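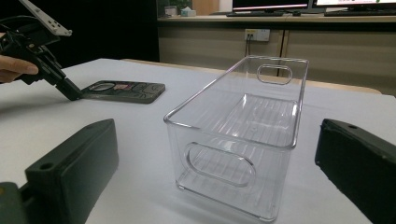
Accessories Department, Gallery

Search this site Enter keywords

Phone cases and desk bins, sorted over two mornings by Noémie Fortin and Walid Atallah. Clear bins go out first and the cases are filed into them by finish. The Wollow stock was done last October and is not repeated on this page.
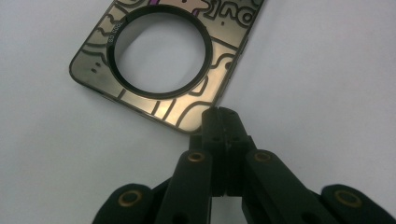

Printed designs are kept apart from plain ones. Samira Najjar checks each against the Bustby order sheet and puts any with scuffed lettering aside for Qusai Hourani.
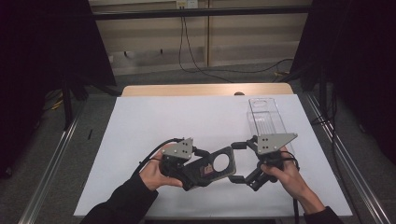
Bins for the fall shelves have to pass a simple test: we need to see what is in them without lifting them down. The tall clear one on the right side of the white sheet is the shape we prefer for narrow shelves. Almost 100 cases still need a place.
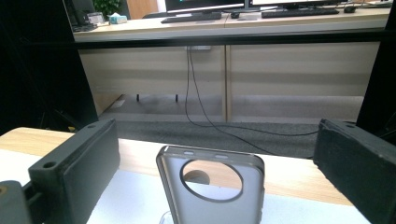

Gray translucent case with large round camera cutout, standing upright.

Filed under: Accessories, Storage, Sorting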